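Ticket: Walk-in cooler 2 at Hirkstead not holding temperature overnight
Site: Hirkstead kitchen
Opened by: Flora Leckie
Opened: 20 April 2002
Priority: High
Status: Monitoring

Problem as reported
Cooler 2 is set to 38 F. When the kitchen opened this morning the dial thermometer inside the door read 47. It was back at 39 by late morning. Same pattern twice last week, but not as bad. Cooler 1 is fine. Dairy and cooked meats have been moved to cooler 1 until further notice.

Log

Entry 1, Leckie
Checked the door gasket with a strip of paper all the way around. Good grip on the hinge side and the top. Loose at the bottom corner on the latch side. Cleaned the gasket with warm water and dish soap and pressed the corner back into its channel. Condenser fan running. Did not open the control box.

Entry 2, Stemdale service desk
Please check that the door heater is on and look for ice on the evaporator coil. Please also send the defrost timer settings and the hour reading on the compressor meter.

Entry 3, Leckie
Compressor meter reads 2,855. At the March service it was written down as 1,565. Door heater is on, the frame is warm to the touch. Thick ice on the left half of the coil, right half clear. Defrost timer is set for two defrosts a day, 5 minutes each. I have the old card from the installer and it says 20.

Entry 4, Stemdale service desk
Five minutes will not clear that coil. The meter also shows the compressor has hardly been stopping. Empty the cooler, switch it off at the wall and let the ice melt with the door open. Do not chip at it. Then set defrost to 20 minutes and restart.

Entry 5, Leckie
Switched off after lunch service. Ice gone in almost 60 minutes with a floor fan pointed at it. Drain line was slow, flushed it with hot water. Timer changed to 20 and restarted. Down to 38 before we locked up.

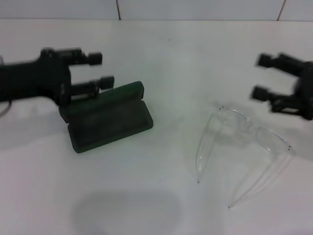
Entry 6, Leckie
The drain line runs out behind the prep room wall, so I checked for leaks on that side too. No water on the floor and no smell. The wall is the white square tile with the thin dark grout, and one of the upright grout lines has a reddish-brown tint to it. I have put it down for Weltport to look at on their next visit, separate from this ticket. Morning reading on cooler 2 was 38.

Entry 7, Stemdale service desk
Noted. Gasket ordered from Yule, part to be sent direct to site. Keep taking readings at opening and closing. Ticket stays open until the gasket is fitted.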